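Robot Butler Still Can't Be Trusted With the Attic

By Marilou Barredo
Mon 16 March

Anyone hoping to hand off the spring clear-out this year should hang on to their work gloves. Dindel, a small firm that wants to put a robot arm in every hallway, has published results from its tidying trials, and the short version is that your teenager is still faster. Your teenager may also be cheaper, depending on what you pay in snacks.

The trials run in simulation, where broken crockery costs nothing and the neighbors don't complain. The job is one any household would know: a table covered in stuff that doesn't belong together, all of it needing to go somewhere else. 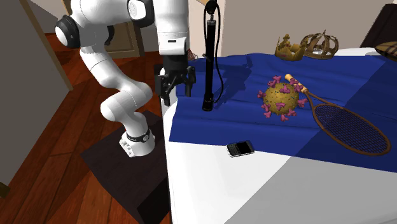
A simulated arm beside a table holding a bicycle pump, a virus model, a tennis racket and two crowns. Render: Dindel

Dindel ran the chore 2000 times with a changing assortment of clutter. The arm cleared the whole table in 12 percent of runs, which the company calls "a foundation." Kwame Ansah, who leads the project, was more cheerful about single objects taken one at a time.

"Ask it for one thing and it will usually have a decent go," he said. "Ask it to tidy up and you are asking for judgment -- and judgment is where most people fall down too."

Phones get a section of their own in the report. They are small and flat, and owners tend to be touchy about the screen. A gripper has to line up on both sides before it closes, and being a little off at the start means being a lot off at the end.
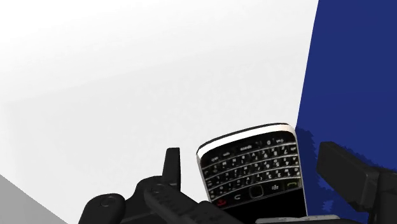

Speed is the other sore point. A full table took the arm over seven minutes on a good run, and the report is quiet about the bad ones. Comfort Essien, who manages a thrift store and sorts donations all day, read the figures and asked whether it could at least work weekends.

Dindel plans to try a real arm on a real table in November. Until then, the attic is yours.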